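right. thread about buying a second hand car when you know nothing about cars. did it on Monday. still tired

1/ budget was 3,000 all in. not "3,000 and then we'll see". write the number on your hand if you have to

2/ insurance quote BEFORE you go and look. I fell for an Ollo on a forecourt in Fileck, went home, got the quote, had a little sit down. 823 for the year. for a car the size of a bread bin

3/ so. old Mondeo instead. Quote came in lower, boot you could sleep in. not glamourous, don't care

4/ check the MOT history online, it's free, takes two minutes. look for the same advisory coming up year after year – means the owner's been ignoring it and now it's yours

5/ go in daylight. ask for the engine to be cold when you get there. I asked and the bloke at Brito Motors sighed at me but he did it

6/ take somebody who'll be rude on your behalf. mine was Farzana Khokhar, who found damp under the boot carpet and said "hm" very loudly. got 20 off a tyre out of that hm

7/

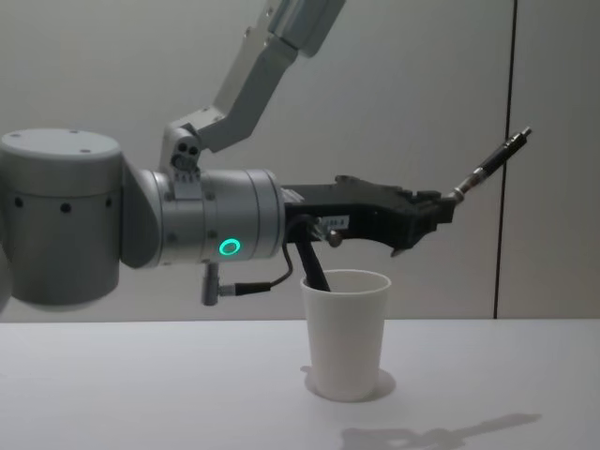
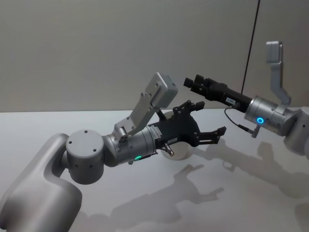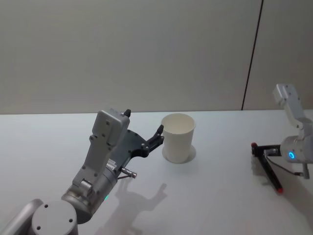 8/ test drive. radio OFF. windows down for a bit then up. find a hill, find a bumpy road, brake properly at least once. full lock both ways in a car park and listen for clicking

9/ paperwork. V5C in the sellers name, address matches where you're standing if its private. check the VIN on the windscreen against the one on the form. two keys!! a spare costs a fortune

10/ do not say "I love it" out loud. I said it. Farzana kicked me

11/ someone's asking about warranties – the dealer one was three months and excluded most of the car as far as I could tell. read the list. I'd put the money aside for a cambelt instead

12/ tax doesn't carry over from the old owner. do it on your phone before you drive off, I was stood in the drizzle typing my card number in

13/ Rodrigo Mendes in the replies says get an independent inspection and yes fine, he's right, I didn't, next time

14/ first proper service booked for September. will report back if the damp comes back. anyone know how you get a dog smell out of a back seat, bicarb has done nothing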